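Venico to Open Second Floor of Lisholm Building to Small Tenants

LISHOLM, April 2025 - Venico, the property company that owns the former Nasrallah textile warehouse on Silten Street, said today that it will open the building's second floor to small tenants. The floor adds 3000 square feet of rentable space and has been closed since the warehouse changed hands.

Applications are open now through the Venico leasing office.
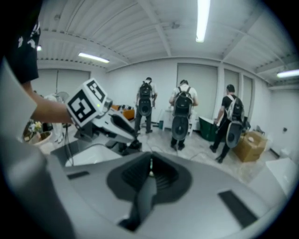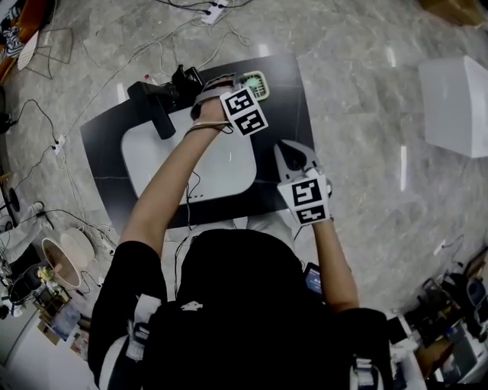
Hand-held work at the Silten Street building. Photos: Venico

The second floor has been divided into units of different sizes, all with shared access to the freight elevator and the loading dock. Tenants may sign a lease for as short a term as 3 months. Electricity, heat, water and trash pickup are included in the rent. Internet service is billed separately.

"We kept hearing from people who were working out of a garage or a spare bedroom and could not commit to a five-year lease," said Dalal Farah, director of leasing at Venico. "The first floor filled up in February and we had a waiting list before the last unit was gone. Opening the second floor was the obvious next step."

Work on the floor included new wiring, replacement of the windows on the street side, a second restroom and repairs to the rear stairwell. The original columns and freight doors were kept. The fire alarm system was extended to cover the whole building and passed inspection before any units were offered.

Parking is available in the lot behind the building, which has 128 spaces shared by both floors. Two of the spaces nearest the dock are set aside for loading and have a 30-minute limit. Bicycle racks are next to the rear entrance.

"Tenants can come and go at any hour with a key card, but we do ask that loud equipment be shut off overnight," said Zaid Abou Jaoude, building manager. "There are houses across the street and we want to stay on good terms with them."

Retail sales, food preparation and vehicle repair are not permitted on the second floor. Businesses that use solvents or compressed gas must list them on the application and may be offered a first-floor unit when one becomes available. Pets are not allowed in the building, with the exception of service animals.

People already on the first-floor waiting list do not need to apply again. The leasing office will contact them in the order their names were received, and they will have 2 weeks to accept or decline a unit.

About Venico
Venico owns and manages commercial and light industrial buildings in the Lisholm area. The company rents to small businesses, trades and studios.

Media contact:
Dalal Farah, Director of Leasing
Venico, Silten Street, Lisholm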